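Gripper Comparison, Two-Arm Cloth Station – Gallery

This page collects our notes from the June tests in the small workshop at Rowbotham. We wanted to know which finger shape is better for picking up clothes from a table with two arms working together. Many people wrote to us after the first page and asked for more details, so I try to give them here. The tests were planned by Imogen Greenwood and me, and Chelsea Lambert wrote the controller settings.

The task is always the same. One garment lies on the tabletop, the arms must find two corners, take them and pull the edge straight. We count a try as good when both corners stay in the fingers for 15 seconds. With all finger types together we made 1189 tries.

Altance fingers, standard pads
These are the fingers most people start with. They close strongly and they are easy to mount, only two screws on each side. On thick cotton they were very good. On thin cloth they often took two layers at once, and then the whole garment came up like a bag.

Pesitum fingers, narrow tips
The narrow tips go under a fold much better. Natalie Catterall liked them the most, and after some days I agreed with her. The weak point is the rubber, which we had to change after 150 tries because it became smooth and the cloth was slipping out.

Controller settings
We tried 3 speeds. The slow one is pleasant to watch but it brings no better result than the middle one. With the fast one the second arm arrives too early and pulls the corner away from the first. Chelsea now lets both arms wait for each other before the lift, and I recommend this to everybody who works with a pair.

Corners and edges
The hardest moment comes after the grasp, when the top edge has to become straight.

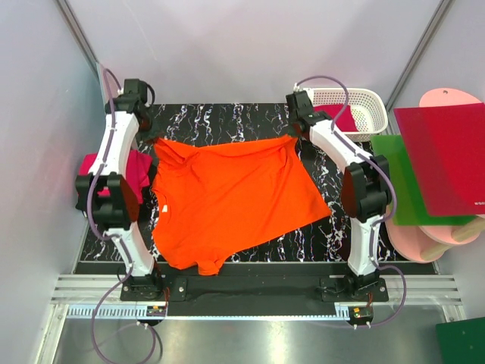 If one side is held a little lower, the wrinkles stay in the cloth and the folding step after it starts from a bad position. We correct this with a small outward move of both wrists – never more than the width of a finger, or a corner is lost. Large garments need more patience here than small ones, as their lower part lies on the table and holds back.

Still to do
Wendy Hulme is preparing the Liturora pads, which are softer and a bit wider. Towels and socks will come after that. Questions about the mounting plates please send to Tracey Marsden, she has the drawings.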